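Setting the input filter on a Sarkik compact controller

Sendska's brochure says the inputs on the Sarkik need no setting up. I wouldn't rely on that. A worn limit switch will bounce, and the controller will happily count every bounce as a new part.

Before you start, put the controller in STOP and save a copy of the program. The Mindow software offers an automatic backup, but I've yet to see it keep the comments, so save by hand.

1. Open Parameters, then Inputs, and pick the channel.
2. Change the filter time to 11 ms. The factory value is far too short for a mechanical contact.
3. Leave fast counter channels alone. A long filter there will swallow real pulses.
4. Download, switch off, switch back on. The screen claims the change is live straight away. Mine wasn't.
5. Work the switch by hand 100 times and compare the count in register 201.

If the count is still high, look at the wiring before you blame the filter. Input cables sharing a duct with 220 V motor leads are the usual culprit, whatever the leaflet says about noise immunity. 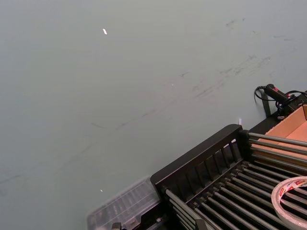

Can I use the same filter time on every input?
Only if every input is a slow mechanical contact. Sensors feeding a counter need a much shorter time, so set those one by one.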